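Prollen lab visit, April 2018

I'd been promising Wilma Wouters for the better part of a year that I would come and see what her group does all day, and last month's snow finally ran out of excuses for me. The building is behind the old Van Hecke brickworks, and I drove past it twice. Hanne Lund met me at the side door with a visitor's sticker and a very good cup of coffee, and we were upstairs before I'd got my coat off.

What they do at Prollen is gather examples. A person steers a simulated robot through an ordinary household job, every movement of both arms is recorded, and the recordings go into a learning system called Pundow, which is meant to pick up the job from them. The house exists only in software, so the people doing the steering can sit in comfortable chairs with their shoes off, and several of them did!
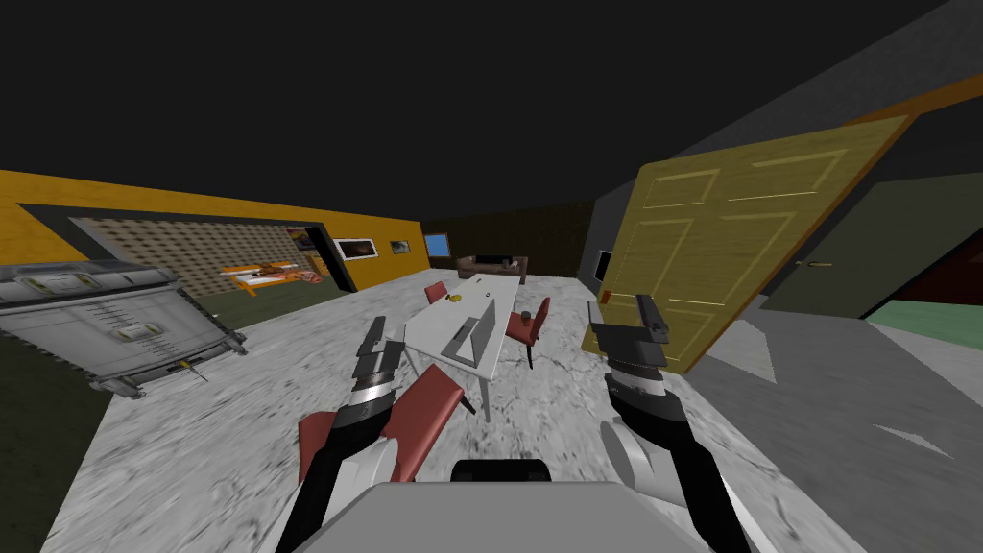

Hanne works on doors, and has done since March. She had 287 recordings of door work when I visited, out of 1387 in the whole collection, and she talks about them the way my aunt talked about her roses. I had never given much thought to how a person gets hold of a door, but there's the approach, the height of the hand, how wide to have the gripper before you arrive (she likes it open early, as with the right one by the edge of that yellow door), and then all the small corrections. Each operator does it a little differently, and she's happy about that. If everybody had the same habits, she told me, Pundow would learn the habits along with the door.

Wilma took over after lunch and walked me through the labelling, which I'd expected to be dull and wasn't. Every recording is cut into stretches and each stretch gets a short name: reach, close, lift, let go. Two people label separately and then compare, and they'd spent most of that morning disagreeing, very politely, over where a reach stops and a grasp begins. 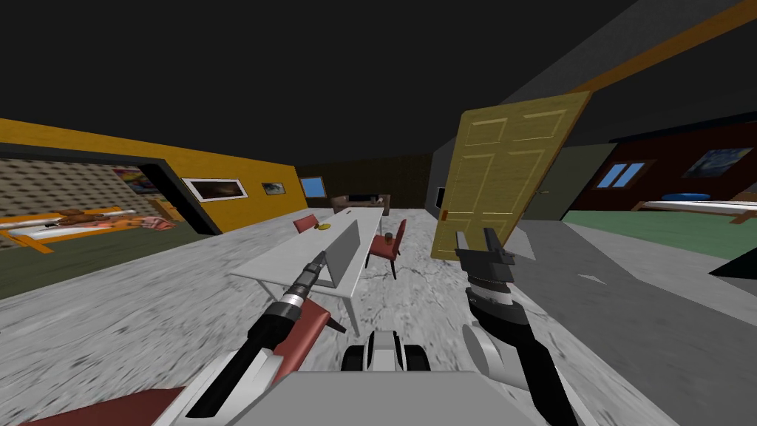
They keep the untidy attempts as well, under their own label, and Wilma is firm that those are never thrown out. A fumble followed by a decent recovery is worth a good deal to her. She'd like more of them, but skilled operators don't fumble enough, so newcomers are especially welcome in their first week or so.

I had a turn myself at the end of the afternoon, on the practice set. It took me 6 tries to do what Hanne does while chatting over her shoulder, and my wrists ached on the drive home. They let me label one of my own attempts, too, and I was probably kinder to it than I should have been.

If you're thinking of going, visits are on Wednesdays, no more than four people at a time, and it's best to write to Wilma first. Park on the brickworks side. The Prultetti bakery across the road closes at two, and the cinnamon buns are well worth getting there early for.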